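**Plirdale armchair, low model, in oak and wool**

The Plirdale is a low armchair which our workshop in Wotden makes since many years with only small changes. The drawing goes back to the late 1950s, when the Foleo furniture company looked for a chair that could be sent flat and put together at home with one key. Foleo closed long ago, but the drawings stayed, and we bought them together with the right to use the name.

The first series had 600 chairs. They were sold mostly to hotels and reading rooms, and good ones still come up at auctions. If you own one, you will notice that the arm of our chair is a little thicker at the front. The old arm was beautiful but it liked to crack near the joint, so we added wood in that place. All other lines follow the drawing.

## Frame

The frame is solid European oak. The back legs and the side rails are one shape that leans to the rear, and the seat hangs between the two sides on a steel bar. The bar is black and you see it only from behind. We oil the wood two times before packing — please give it a third coat after the first winter.

Finishes:

- natural oil
- white oil, which keeps the wood pale
- smoked oak, dark brown, without stain

## Seat and back

The cushions have a foam core with a layer of feather on top. Covers come off with a zipper. The standard fabric is a wool cloth from the weaver Reuter, in eleven colors, tested to 2000 pulls on the seams in our own workshop. Leather is possible in black, cognac and sand. Leather needs three weeks more.

The grey cloth named "Slate" is finished for this year and comes again in August.

## Sizes

| | |
|---|---|
| Width | 71 cm |
| Depth | 78 cm |
| Height | 74 cm |
| Seat height | 38 cm |
| Weight | 14 kg |
| Load | up to 150 kg |

The seat is low. Persons who have trouble with the knees should try it first, or ask for the high legs, which add four centimeters and cost nothing extra.

## Price and delivery

The chair in oak and wool is $2598. A footstool in the same material is $1000. Every chair carries a number burned under the left rail, and the same number is written on the card in the box. Please keep the card, we ask for it when you order new covers.

The new price list is valid from 13th October. Orders that we confirmed before this day keep the old price, also when the chair is delivered later.

We send the chair in one flat box. Putting it together takes two people and a quarter of an hour:

1. Lay both sides on a blanket with the inner face up.
2. Push the steel bar through the front holes and turn the nuts by hand.
3. Stand the chair up, then close the nuts with the key.
4. Hang the straps for the cushions, from the back to the front.
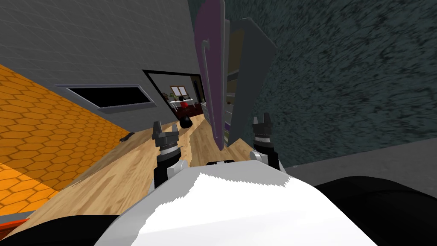
## Care

Dust the wood with a dry cloth. Water rings go away with fine steel wool and a little oil, always rubbed along the grain. Wool covers should be brushed and not washed — a dry cleaner can take the bad spots.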